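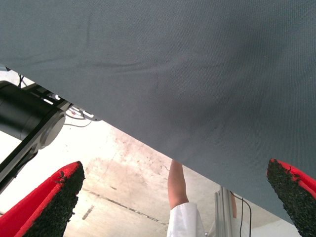 About Felto

Felto is a mending and alterations school on the second floor of an old shoe store in Fliltmont. We teach adults to fix their own clothes. We also teach them when to give up and cut the thing into rags, a skill we rank fairly high.

The school began as a repair counter. People brought in pants, we shortened the pants, they went home. After a few years of this we noticed that the same customers kept coming back with the same ripped pocket, and that most of them stood at the counter watching us sew it. So we put out chairs. Then we started charging for the chairs, and that was more or less the business plan. The counter still opens on Saturday mornings for zippers, which we would not wish on a beginner.

Where the name comes from

Felt was the plan for the first class. Everybody signed up for hems. By then the sign had been painted and paid for, and sign painters do not give refunds for a change of heart. We have since added one felt class a year, every March, mostly out of respect for the sign.

What we teach

Our main course is called Ulloa, after the street where the repair counter used to be. It runs for three terms. The first is hand sewing: buttons, hems, seams that have let go. The second is patching and darning. The third is alterations, and it is where people find out that the jacket they have been meaning to take in since college was cut by someone who hated them.

Classes are small and a bit noisy. You bring your own clothes, washed please, and work on those. We used to hand out practice squares, but a crooked seam on a square teaches you very little. A crooked seam on your good shirt tends to stay with you.

We do not teach fashion design, quilting or costume work. There are good places for all of those, and they have better lighting than we do.
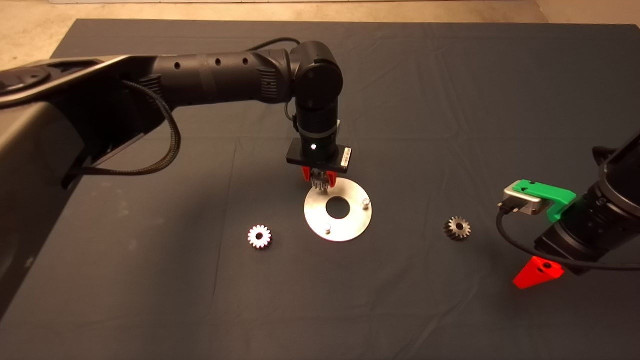
Urnutance, our free night

Once a month we run Urnutance, an open evening for anyone with a pile of mending and no wish to face it alone. The name was a typo on the first flyer. We have tried to work out what it was supposed to say and have stopped trying. There is no teaching, though advice does get given, some of it by people who came in for the first time an hour earlier. Thread is free. Coffee is also free and tastes like it.

Fees and other bad news

A term costs $100, and that covers needles, thread and the use of our irons. It does not cover the shirt you scorch with them. If the fee is a problem, write to us and we will sort something out quietly. Missed classes can be made up in the same term. Missed terms are between you and your closet.

The stairs are steep and there is no elevator yet. The landlord says soon, and has been saying it for a good while. If stairs rule us out for you, ask about the Saturday counter, which is at street level.

Getting in touch

Email is best. We answer the phone when our hands are free, so leave a message and speak slowly.

Page last updated July 14, 2026.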